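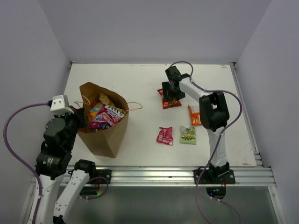
Slide 1: Two arms, a shopping bag and some snack packets.

Speaker notes, Tala Tarawneh, Sep 12, 2025

Thanks to Carla for the intro. Keep it short.

My subject is the Lockwood march and what we were told it achieved. The press release said the minister "stood with families". He stood on a platform for a photo and left before the second speech. I was there, next to Dima Karaki, and we both checked the time.

Ask the room: who has read the bill he promised in January? Pause. There isn't a text yet. There are two draft clauses and a letter.

Don't be rude about the marchers. They walked 3 miles in the rain and they meant it. My quarrel is with the people who turned up at the end of it. 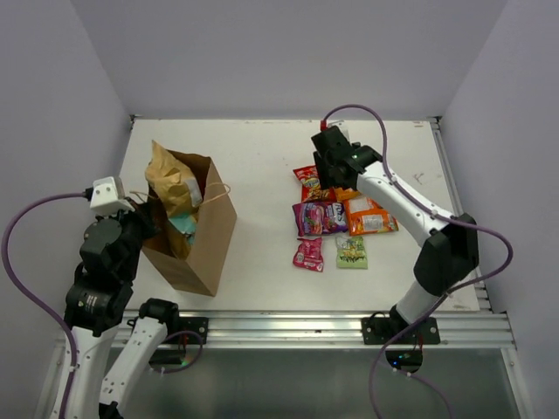 Slide 2: Left arm raised near the brown paper bag.

The poll. Plarden says 39 per cent back the bill. Back which bill? Read the question out slowly — it never mentions one.

Eusebio Nina will say attendance matters in itself. Maybe. I'd like to see a vote first. If he pushes, ask how the minister voted the last 2 times this came up.

Skip the bit on church funding if we're running late.

Finish with the date of the committee hearing, then take questions. Dima Abou Jaoude has the microphone.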